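Subject: Re: [robotics-practicum] Simulation track, kitchen task: schedule and submission rules
Date: 04/08/2019
From: Practicum Office, Vilham

Dear participants,

The office has received several replies to the notice sent to this list last week. The relevant part is repeated for those who have joined since.

> Teams in the simulation track will work on the kitchen task only.
> Each team is allowed 2 submissions before the review in October.
> A submission consists of the controller code, the configuration
> file and a log of 100 consecutive episodes. Episodes longer than
> 600 steps will be scored as failures.
>
> Uthai Chaimongkol

The following points are now settled.

The scene file has been updated and all teams should download it again. The arm remains the Franka Emika model, mounted on the lower platform beside the marble counter. The utensils lie on the raised rear section, close to its far edge, and teams whose planners were tuned on the earlier layout should check their approach heights before running a full log. 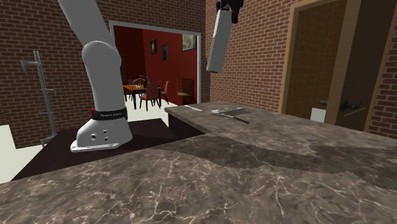
Team Brekum wrote to ask whether the adjoining dining room may be removed from the scene to shorten rendering time, as no part of the task takes place there. The office's answer is that it may be removed during training. Logs submitted for scoring must be produced with the complete scene, including the background, so that results from teams using camera input can be compared fairly.

Team Bistetti requested permission to change the starting pose of the arm. This is not permitted. The starting pose is set in the configuration file and will be checked when submissions are opened.

Registration closed with 26 students enrolled. Students who have not yet been placed in a team will be assigned to either Bistetti or Ait Brahim and will be informed individually.

Questions about scoring should be sent to this list so that all teams receive the same answer. Requests for additional computing time should be sent to the office directly, with the team name in the subject line.

Practicum Office
Vilham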